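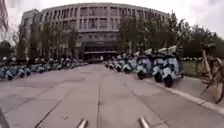

El Observatorio Electoral Heseck abre la convocatoria para cubrir dos plazas de analista de coaliciones y transferencia de voto, con incorporación en mayo. El trabajo consiste en estimar qué parte del electorado de un partido sigue a sus dirigentes cuando estos firman una lista conjunta, y qué parte se abstiene o cambia de opción. La unidad tiene su sede en Karkovgate, en el edificio curvo de varias plantas situado al final de la explanada pavimentada; las personas citadas a entrevista accederán por la entrada central de la planta baja. El puesto es presencial tres días por semana.

Funciones

Mantenimiento de la base de resultados por sección electoral del distrito de Stondow, que cubre 257 secciones y arranca en las elecciones locales de 2000. Depuración de cambios de límites entre convocatorias. Estimación de matrices de transferencia mediante inferencia ecológica y contraste con encuestas poselectorales. Redacción de notas metodológicas – sin valoración de candidaturas ni recomendaciones de voto.
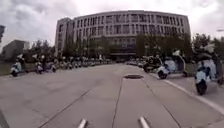

Las notas se publican con los datos y el código necesarios para reproducirlas. Cada analista responde de una serie completa, desde la carga de las actas hasta la versión final, y revisa la serie asignada a la otra plaza antes de su difusión.

Requisitos

Titulación superior en ciencia política, estadística, sociología cuantitativa o disciplina afín.
Experiencia mínima de 2 años en tratamiento de datos electorales o de encuesta.
Manejo de R o Python y de control de versiones.
Conocimiento de sistemas de reparto proporcional y mayoritario.
No haber figurado en una lista electoral ni haber trabajado para un partido durante la última legislatura.
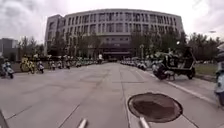
Se valorará la experiencia con Ki, la herramienta interna de codificación de pactos preelectorales, o con esquemas de clasificación equivalentes. No es requisito: la formación en Ki se imparte durante las dos primeras semanas.

Condiciones

Contrato de jornada completa, con período de prueba según convenio. Horario flexible salvo en semana electoral, cuando se trabaja por turnos, incluida la noche del escrutinio. Las horas de esa noche se compensan con descanso.
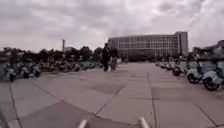
Procedimiento de selección

La solicitud constará de currículum, una muestra de código y un texto de 2000 palabras como máximo en el que se analice un caso de alianza preelectoral, a elección de la persona candidata. El texto debe indicar las fuentes, el método de estimación y el margen de error. No se admiten trabajos en coautoría.

Las candidaturas preseleccionadas realizarán una prueba práctica con datos anonimizados de Stondow y una entrevista técnica. La documentación se presentará por el formulario de empleo del Observatorio, en un único archivo PDF, con la referencia «Analista – coaliciones». Las solicitudes incompletas no se subsanan de oficio.

Publicado: diciembre de 2023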